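4. What people told me about their framed photographs

4.1 Standing or hanging

I went into this part of the work fairly sure that the big divide would be between people who print their photographs and people who leave them on a phone. I was wrong, or at least I was asking about the wrong thing. Nearly everyone I visited in Sirkness and Prondstead had printed something. What they wanted to talk about (often before I'd got my coat off!) was whether a picture should stand or hang.

Across the 100 households we logged 560 framed photographs, and 417 of them stood on a piece of furniture. I had expected walls to win quite easily. Renting explains a bit of it, but the owners I spoke to were just as wary of the hammer. One man in Prondstead had lived in his house since he married and had never put a nail in the front room, on the grounds that once you've hung a person up you've decided about them. A standing photograph can be moved along to make room for a new grandchild, or lent to a sister, or turned round for a while after a row.

That last habit came up far more than I'd planned for. My interview sheet had no question on turning frames over, and I only added one in December, when Felista Mutiso read through the early transcripts and pointed out how many people had brought it up without being asked. Some laid a frame flat when they dusted and left it like that for days. Some did it on purpose. A widow told me she put her husband "on his face" on the anniversary and stood him up again at teatime, and she said it so cheerfully that I forgot to ask her why teatime.

The ordinary easel back deserves a bit more credit in all this than the literature gives it. It lets a photograph be put away without being put anywhere (see Figure 4).

Figure 4. Standing frame laid face down, with its cardboard easel stand attached to the backing. 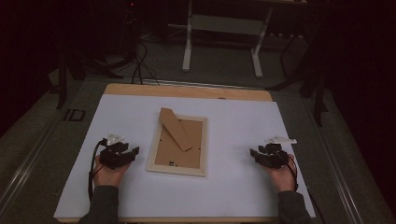
4.2 Who gets the good shelf

I sorted the answers in Clustier first, mostly by room, and got groups that looked tidy and meant very little. "Living room" covered everything from a mantelpiece to the top of a fish tank. So I went back and coded by what people called the spot, in their own words, and that worked much better. "The good shelf" appeared so often that I've kept it as a category.

The good shelf is usually at eye level when you're sitting down, and it's the one visitors see. It isn't always the best made or the dearest bit of furniture in the room; several people had put their good shelf together themselves from a flat pack and were rather proud of it.
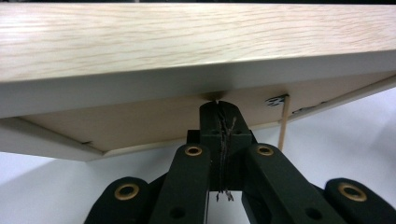

Getting on to it follows rules that families know very well and hardly ever say out loud. Babies go straight on. Weddings go on and tend to stay, even after the marriage has ended, if there are children in the shot. School portraits are replaced each year, with the old one left in the frame behind the new one, so that in five homes I was shown a whole childhood stacked up behind a single sheet of glass. I was very taken with this and probably spent too long on it in the interviews.

Moving down is slower and touchier. A picture goes first to the end of the row, then behind a plant, then upstairs. Two sisters in Sirkness, interviewed separately, each told me that the other had been moved to the landing by their mother. I checked on my second visit and they were both on the landing, next to the airing cupboard, in matching frames. Their brother was still downstairs, and I return to him in Section 5.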